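Viorica Neagu has been unpacking other people's shopping for longer than she cares to say, first at the Wirnby corner shop and now for Jendlow, where she teaches new starters how to handle fruit. Her colleague Bohumila Paulík calls her "the Duchess of Bags". Neagu says she has been called worse by a melon supplier.

We met over a yellow bag with green cartoon faces on it, open-mouthed, as if shocked by the price of their contents.

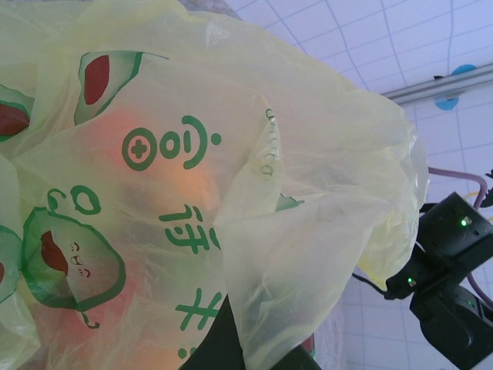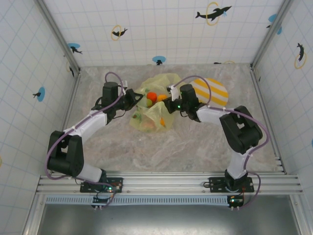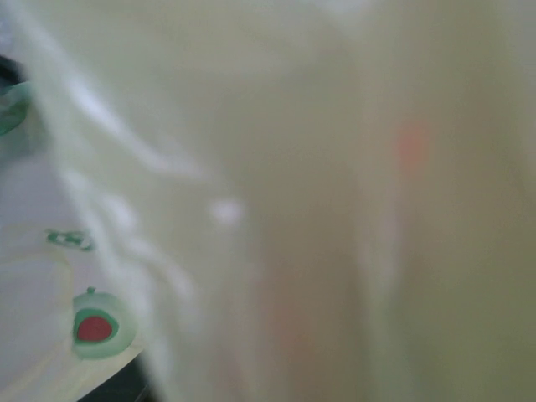
## "Open it wide, then stop fussing"

"People go in from the top like they're delivering a calf," she says. "Spread the bag on the table. Look at what you've got. The red one always shouts first, so everyone grabs it, and whatever is at the bottom gets squashed."

Her course at Zundthorpe lasts 90 minutes, 45 of which, Paulík claims, are complaints. Neagu disputes the figure. "It's more than that."

She is kinder about the bags themselves. Thin film creases and clings, but she folds hers into triangles and keeps them in a drawer. How many?

"112 in September. My daughter counted, to shame me."

And did it?

"I bought a second drawer."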